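Chapter 5
Paying for It: Budgets, Quotes, and the Stuff Around the Robot

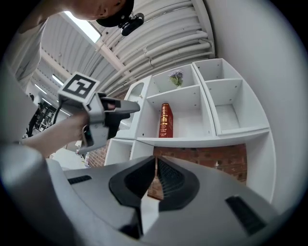 I've written the equipment budget for a small robot lab four times now, and I got it wrong three of those times. The first one was the worst. I had a single line that said "robot" with a price next to it, and I was so proud of how short the page was! Then the arm showed up in February and we had nothing to bolt it to, no spare fingers, and no outlet within reach of the spot I'd picked on the floor plan.

So before we get to purchase orders and lease terms (that's Section 5.3, and yes, you do have to read it), I want you to think about the whole pile of things a working setup eats up. When I ask students to price a hand-held gripper station, they nearly always price the gripper. Fair enough, it's the part with the moving fingers. But you also need cameras, and a way to mount them on people's heads or hands. You need printed markers, plus extras for when the corners get scuffed. You need shelves and tables, and ordinary things to pick up and put down, like books and flowers and whatever you can find at a yard sale. You need light that stays the same from morning to night. And you need somewhere for all that recorded data to live.

I like to sort these into two piles, and we'll use the same names all the way through the chapter. Headline items are the ones with a model number and a salesperson. Surround items are everything else. Surround items are cheap one at a time, which is exactly why they get left off, and then they come out of somebody's coffee money in June.

Our running case in this chapter is the Kesutthorpe lab, which had to outfit a new room for gripper work on a fixed budget. They collected quotes from two suppliers, Clulletti and Bhatia. Clulletti came in lower on the grippers themselves. Bhatia charged more but folded in shipping, one round of replacement finger pads, and a day of setup help. On the first pass everybody in the room wanted Clulletti (I would have too). Then they wrote out the surround items and ended up with a list of 68 separate lines, and the gap between the two quotes got a lot smaller. You'll work through the full list in Exercise 5.4, so keep a spreadsheet open.

A word on quantities, because this one cost me real money. Don't buy for the day you open. Buy for the week when two things break and one is out for repair. Kesutthorpe planned on 120 hours of gripper use a month and logged 233 in the second month, once people from the Drisville site started driving over to use the room. Screws worked loose and batteries stopped holding a charge. The finger pads went first, as they always do in my experience, and at that point it mattered quite a bit who had promised to send new ones and how fast.

You don't need accounting for any of this. If you can add up a grocery bill you can do the math here. What's harder is remembering what belongs on the bill, and for that I really do recommend walking through the room, slowly, with a pad of paper. Look up at the ceiling while you're at it. Where are the lights? What's running along up there that you might want to hang a cable from, and who do you have to ask first?

5.1 Making the First List

Start with one task, written in one sentence. "Take a book off a shelf and set it on a table" will do fine. Now write down every object that sentence needs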